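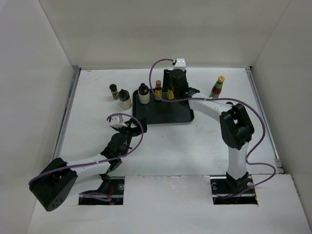 The Tray by the Stove

03/11/2020

Most kitchens have a spot where the bottles collect. It is usually within an arm's length of the stove, and it usually starts with one bottle of oil. Vinegar joins it, then soy sauce, then a jar of something bought for a single recipe. By the end of a year the counter has lost a foot of working space and there is a sticky ring under everything.

A tray is the cheapest way to deal with this. It gives the bottles a border. When the tray is full, something has to go back to the cupboard before anything new comes out. It also means the whole group can be picked up at once when the counter needs wiping, which takes a few seconds and gets done more often as a result.

The shape matters more than the price. A shallow rectangle with raised edges does the job well. The edges should be high enough to hold a drip and low enough that a short jar can be lifted out without tipping. Round trays look good in shops but waste the corner of a counter. Black hides oil stains and shows flour. White does the reverse.

Fuentealba, a housewares shop that has sold kitchen storage for 48 years, keeps its trays on the same shelf as its bottles, and customers are encouraged to try one inside the other before paying. The shop's rule of thumb is to leave a finger's width between neighbors. Bottles packed tighter than that tend to get knocked over when the one in the middle is pulled out.

What goes on the tray is a matter of how the household cooks. A fair test is whether a bottle was used in the past week. Everyday oil passes. Salt passes. Truffle oil from a gift basket does not, and neither does the second kind of mustard. Olive oil kept next to a hot burner will go stale sooner than it should, so the tray belongs on the cooler side of the stove — or on the counter across from it, if there is one.

Tall bottles go at the back and jars at the front. Labels face out. Lids get wiped before they go back on, particularly honey and molasses, which will glue themselves shut by the following weekend.

Size is the other question. Oil sold in 900 milliliter bottles is too tall for many shelves, and a full one is heavy to pour from with one hand. Some cooks decant into a smaller bottle and keep the large one in the dark. Stovska makes a plain pouring bottle that holds 700 milliliters, with a neck wide enough for a standard funnel. Trando sells a similar one with a hinged cap. Either should be washed and dried completely before it is refilled. Topping up old oil with new shortens the life of both.

January is a good month to go through the lot. Take everything off, wash the tray in hot soapy water, and check the dates. Spices in jars fade before they spoil, and the nose is a reliable guide. Vinegar can stay. Nut oils that smell like crayons should be thrown out.

Then put back only what passed the test, and leave one space open. It will be filled by spring.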